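4.3 Puesta a punto de la cámara de muñeca y del mazo de cables en la célula virtual Prododgate

Revisión 2024-06-11. Sustituye al capítulo del mismo número de la edición de abril, que conviene tirar. 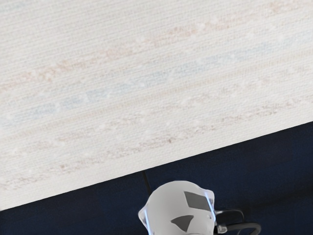 Se da por hecho que el lector ya tiene cargado el gemelo de la célula, que el brazo está en posición de reposo y que ha leído el apartado 4.2. Si no ha leído el 4.2, este le parecerá muy difícil; el 4.2 también, pero al menos en orden.

El procedimiento sirve para cualquier pinza Skostau montada en el simulador con cámara en la muñeca. En la célula real de Pellegrini los pasos 1 a 4 son idénticos. Del 5 en adelante mandan las instrucciones de planta, que están plastificadas y son bastante menos pacientes que estas.

Antes de empezar

Cierre cualquier otra sesión que tenga el control del brazo. El simulador admite dos a la vez y obedece a ambas, con el resultado que cabe imaginar.

Compruebe que la escena cargada es la 2511. La 2541 se le parece mucho y solo se distingue por el origen de coordenadas de la mesa, que es lo que más falta nos hace aquí.

Ajuste de la cámara

1. Abra el panel Sensores y seleccione la cámara de muñeca. Si aparecen dos con el mismo nombre, elija la que cuelga del último eslabón en el árbol de la escena. La otra es una herencia de versiones anteriores y mira al suelo.

2. Gire la vista hasta que la carcasa de la pinza quede centrada junto al borde inferior. Debe asomar lo justo para servir de referencia. Quien la deje ocupando media pantalla tendrá unas imágenes estupendas de la carcasa y muy poca información sobre las piezas.

3. Acerque la pinza a la superficie texturada hasta que se distinga el relieve del tejido. Hágalo en modo paso a paso.

PRECAUCIÓN: el gemelo no simula el arrepentimiento. Si la pinza atraviesa la superficie, el motor de física la expulsará en la dirección que le parezca oportuna. Pulse Detener, recargue la escena y vuelva al paso 1.

4. Fije la distancia focal en 425 y desactive el enfoque automático. El automático prefiere las texturas finas a cualquier otra cosa y, puesto a elegir entre la pieza y el tapizado, elige el tapizado.

Nota: las franjas difuminadas de color en la superficie forman parte de la textura. No son suciedad de la lente, que en un simulador tendría mérito. Absténgase de abrir una incidencia; Thắng Dương ya ha cerrado bastantes y empieza a responder con monosílabos.

Revisión del mazo de cables

5. Active Colisiones del mazo en el panel Física. Viene desactivado de fábrica para que las demostraciones vayan fluidas.

6. Observe los bucles que salen del lateral de la carcasa. Deben describir un arco abierto, sin pliegues en el conector. Un cable que se dobla en ángulo recto en pantalla se doblará igual en la planta, con la diferencia de que allí cuesta dinero.

7. Gire el último eje en ambos sentidos, despacio, hasta los límites definidos en el apartado 4.2. Detenga el giro si un bucle roza la carcasa o se mete delante del objetivo.

8. Si hay roce, edite el valor Longitud libre. El valor de partida es 341. Redúzcalo de unidad en unidad y repita el paso 7 después de cada cambio. Sí, después de cada cambio.

9. Haga lo mismo con el cable fino que sube por detrás de la carcasa. Tiene su propia ficha, llamada Auxiliar, y no hereda nada de la anterior. Lo descubrimos tarde.

PRECAUCIÓN: no resuelva un roce desactivando de nuevo las colisiones. El informe saldrá limpio y el primero en enterarse de la verdad será el técnico de Pellegrini, que tiene nuestro teléfono.

Guardar y exportar

10. Guarde la configuración con un nombre que diga algo. El directorio compartido contiene ya «final», «final_bueno» y «final_bueno_este», y ninguno de los tres carga.

11. Exporte al servidor Rirnarmont con la opción Incluir física marcada. Sin ella viajan la cámara y la focal, pero el mazo vuelve a sus valores de partida.

12. Abra la copia exportada y repita el paso 7 una última vez. Si los bucles se comportan igual que en local, puede pasar al apartado 4.4.

Si algo no cuadra

La imagen sale entera de color crema: la pinza está demasiado cerca de la superficie. Retroceda en modo paso a paso.

La imagen sale entera en azul oscuro: la cámara apunta al fondo. Revise el paso 1 y sospeche de la cámara heredada.

Los cables vibran solos: el paso de integración es demasiado largo. El ajuste está en Física, Avanzado, y lo cambia Quang Quan, previa petición por escrito.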